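Flulteo opens its Akance workshop to visitors

AKANCE, December 26, 2025 – Flulteo is throwing open the doors of its Akance workshop for a public open day in June, and everyone with a soft spot for robots is invited! Neighbors, families, students and people who simply wonder how a machine picks up a cup are all welcome, and admission is free.

The star of the day will be Oma, the shelf-handling robot our team has been working on in the Sleiman Street building. Oma will reach in between the shelves of a metal rack and take on small household items, and visitors can stand a few steps away and watch the whole job from start to finish. Engineers will be on the floor all day to answer questions – the odd ones too.

We tried the format on a smaller scale last summer. That day brought 57 people through the door, and we ran out of chairs, coffee and name tags before noon. We loved it. Next year we have set aside the large hall and some 70 places per session, with two sessions planned, one in the morning and one after lunch.

Shelves sound simple until you try to teach a robot hand to use them. The space is tight, there are posts at the corners, and the fingers have to come in fairly level if they are going to get past the lip above without a bump. Our team has logged 2,054 practice reaches with Oma so far and keeps a notebook of the most interesting misses, which will be out on a table for anyone to leaf through.

Younger guests can try a hand-operated gripper at the bench by the entrance. Children under 12 need to come with an adult. The hall is step-free, and parking is behind the building, entered from Sleiman Street. Demonstrations start on the hour and last about half that, with time afterward to talk.

Sign-up opens in spring on the Flulteo website. School groups should write to the front office early, as the morning session filled up first last time.
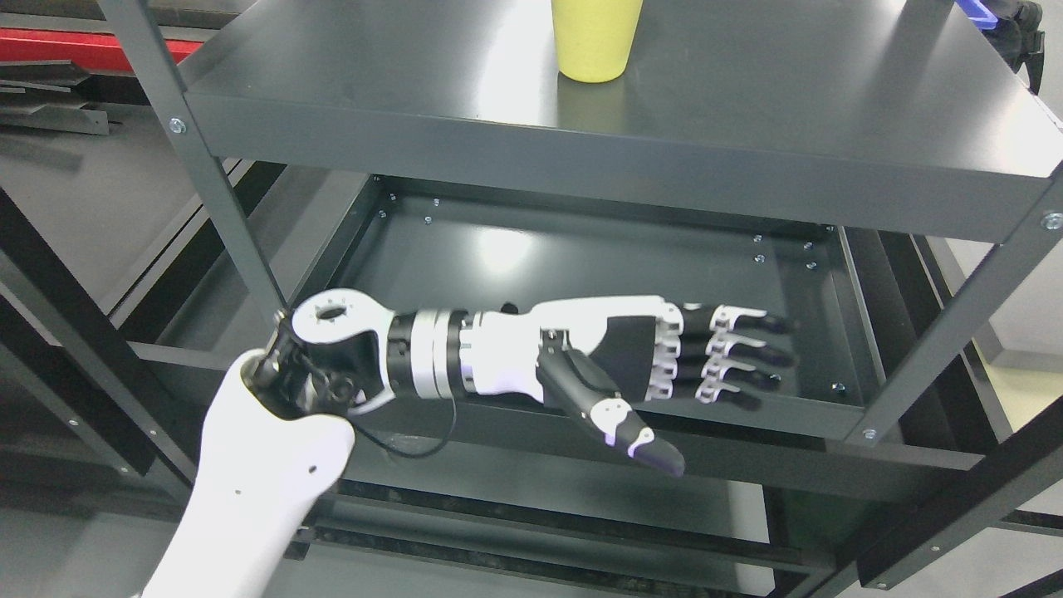 One guest from last summer's open day wrote to us afterward that the slow reaches were the best part, and that next time she would like a seat closer to the shelves and a longer stretch for questions.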